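3. Collecting the demos

So this was the part that ate our whole March. Dexter and I took turns teleoperating both arms, and our goal was 200 clean demos of putting tubes back in the rack – 30 per sitting was my limit before I got sloppy! Kamonchanok checked every recording and tossed the ones with long pauses. 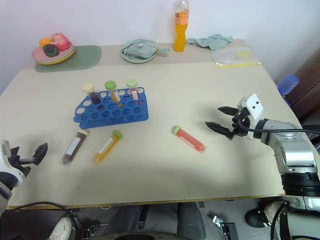
Figure 2. Tube task, three in the rack and three still on the table.

We moved the loose tubes to new spots before each run.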